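Section 9 – Setting up the wall display in a shared room

Covers the Zovero wall screen and the Zinidell share box. For personal laptops see the other guide, not this one. Screen already on the wall? Skip to step 4.

Before you start

Check you have all of it. Missing parts are the main reason people give up halfway.

– Share box and its power supply (the short lead, not the long one)
– Display cable
– Network cable, or the wifi details for the room
– Remote, with batteries IN it
– The room code. 12 characters, on the sticker under the share box. Copy it down before you mount anything.

Clear the table first. Keyboard stuff, remotes and bottles to the far side, so there's space at the front for the paperwork and the small parts bag. 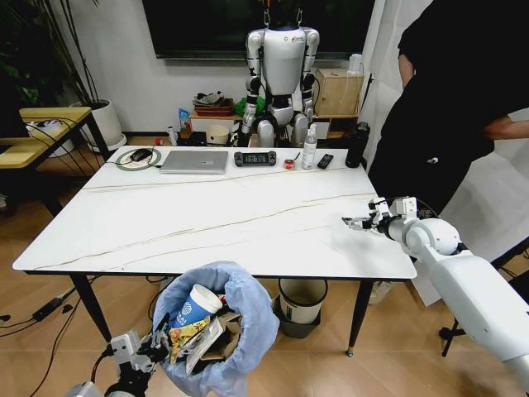

Meeting Room Support – Fisesach Office Services

Caution: do not lift the screen on your own. Two people, always. If it has to come off the bracket, stop and put in a ticket.

Mounting and cables

1. Turn off power at the outlet. Off at the remote is not off.

2. Fix the share box to the back of the screen with the sticky pads. Press hard, count slow, leave it alone. Keep it clear of the vents.

3. Run the display cable from the box to input 2. Input 1 is for the room PC, leave it free even if there's no PC yet. Someone will want it.

4. Plug in the network cable if there's a wall port. Wired is better. If you have to use wifi, do that after step 7.

5. Power back on. Box light goes red, then amber, then steady white. Takes a few minutes first time. Do not unplug it while it's amber – it is updating and will need a full reset if you interupt it.

Note: no light at all means wrong power lead. Try the short one.

First start

6. Press Source on the remote, pick input 2. You should get the Zinidell welcome page. If you get a blank blue page, the cable is not all the way in. Push it till it clicks.

7. Enter the room code. Capitals matter. Zero and letter O look the same on the sticker, there is never a letter O.

8. Wifi only: Settings, Network, pick the room network, not the guest one. Guest drops every connection overnight and you'll be back here in the morning.

9. Name the room. Use the name on the door, nothing clever. The name shows up in everyones booking list and can't be changed without us.

10. Set sleep to 9 minutes. Default is never, which burns the logo into the panel.

11. Test it. Open the Tiwari app on a laptop, pick the room name, hit Share. Picture should come up in a couple seconds. Sound too – play something, people forget sound. Volume is on the screen remote, NOT in the app.

Note: if the picture is there but the edges are missing, go to Picture, Size, Full. Not Zoom. Not Wide.

Tidying up

12. Bag up packing and scraps and use the bin by the table. Cups and wrappers can go in with it. Batteries can't, take those to the battery box at reception. Flatten the big carton and leave it at the loading door, keep the foam corners if the screen is under warranty.

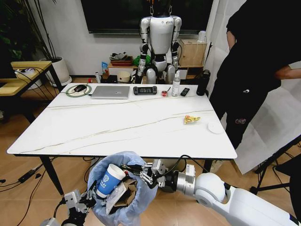

13. Put the remote back where people will look for it. Front of the table, or the wall pocket if the room has one. Not on top of the screen.

14. Wipe the screen with a dry cloth only. No spray on the panel, ever. If it's really bad, dampen the cloth a little, power off first, let it dry before you switch on. Table cleaner is for tables.

15. Stick the quick card on the wall by the light switch. Share, stop, volume, who to call. That's all it needs.

If it doesn't work

Room name not in the list – laptop is on the guest network. Move it to the main one and reopen Tiwari.

Picture freezes – too far from the box, or too many people sharing. Limit is 2 at once. A third person gets a gray button and no message, we've asked for a message.

Remote does nothing – batteries, then check nothing is in front of the sensor, bottom right corner of the screen.

Sound from the laptop and not the screen – stop sharing, share again, tick the sound box this time.

Light flashing red – overheated or a failed update. Power off, wait, power on. Still flashing, hold the reset pin untill the light goes out, then start again from step 6. You will need the room code, hence writing it down.

Caution: reset wipes the room name and bookings link. Tell us before you do it, otherwise the room vanishes from the calendar with meetings still in it.

Spares: ask at the support desk, shelf code 200. Sign the sheet. Last updated 10 December 2025, replaces the October version, please bin any old copies.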